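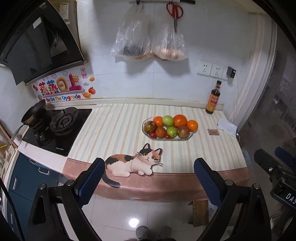 2 min read

Support > Jimex Handheld Gripper > Set-up guide > 4. Your first kitchen session

4. Your first kitchen session

Read section 3 first. If you skipped it, the jaws will let you know.

4.1 Pick a spot

1. Choose a stretch of counter you can reach without leaning over the stove. Keep at least one full jaw opening between your work area and any burner.
2. Turn all burners off and let the pans cool. The finger pads are not oven mitts and do not wish to become oven mitts.
3. Leave the ordinary clutter where it is. Fruit, sauce bottles and hanging bags are what the Jimex was made to meet. A counter cleared for company teaches it very little.

Note: Striped or printed covers are fine. A printed cat is also fine. The Risden software may try to outline it as an object; tap Ignore and move on. Do not try to pick it up.

4.2 Open and check the jaws

1. Hold one gripper in each hand and squeeze until you feel the stop, then let go. Both jaws should swing wide on their own.
2. Look at the blue pads. The ridges should be clean and face inward.
3. Check the silver pivot pins. If one has worked loose, tighten it a quarter turn. A half turn is how people come to know our repair desk.

CAUTION: Keep charging cables behind you or off the counter. The jaws close on a thin cable as happily as on a lemon.

4.3 First grasps

1. Start with a medium orange. Close slowly, lift a hand's width, set it back down.
2. Move on to smaller fruit once the orange has survived.
3. Try a bottle only with the cap on, gripping below the neck.
4. Save eggs for last. Then save them a little longer.

CAUTION: Do not use the jaws to lift scissors or knives. Pad damage from blades is outside the Vestergaard warranty.

4.4 Pad life

Pads are good for up to 3000 grasps. Order the replacement pair as part 442. Older pads marked 3510 fit the Somano model only, whatever the seller told you.

Revised September 27, 2021

Contact support | Copyright Jimex | Back to top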